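3.2 Laying out and joining the frames

Before any of the households in Plollatbridge began to build, we asked them to clear a good stretch of floor and put something down on it. Most chose plastic sheeting, which is cheap and easy to come by, and we were glad of it, for a dropped screw shows up far better on a plain sheet than on a patterned carpet. The upright poles, the crossbars and the flat brackets were then set out in the order of the Lambert instructions, though a fair few people (and we sympathise) preferred an order of their own.
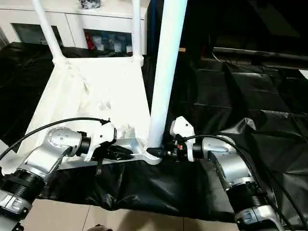
Joining an upright to its bracket was the step our builders spoke of most often in the June interviews. A tall pole has a will of its own until its foot is fixed, and it needs holding low down, close to the joint, while the bracket is kept level at its far end. Of the 30 households that took part, 22 told us they would have liked a second pair of hands at this point, and several had simply called in a neighbour.

Figure 2. A white frame on black plastic sheeting, with the bracket and the foot of the tall pole both held.

We had expected the crossbars to give more bother than they did. People took to the rounded fittings quickly, and the Gradmont group, who had the same parts but shorter instructions, got on with them just as happily. Covers are a separate matter, and we come to those in the next section.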